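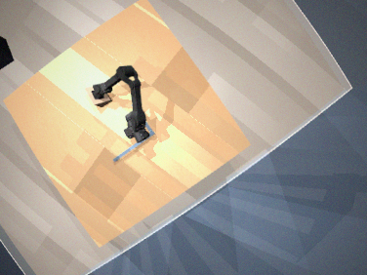

Jovthorpe arm simulator, 4 stars from 5

We are using this program since August in our packing hall in Pillham. Before, the arm was taught directly on the line, and my colleagues had to stand and wait. Now I try each new pick on the screen first, the small block and the gripper are enough for this, and the line keeps running.

For the people the work has changed. Two packers learned to prepare the programs and they like it. One older colleague feels that his good hands are less needed, and I understand him. Management should speak with the staff before buying, we did it too late.

Minus points: the light and shadows on the floor are confusing to the eyes, and the manual is thin. The license costs 695 per year, one seat. Support from Likcombe answers politely but slowly. I would still buy it again.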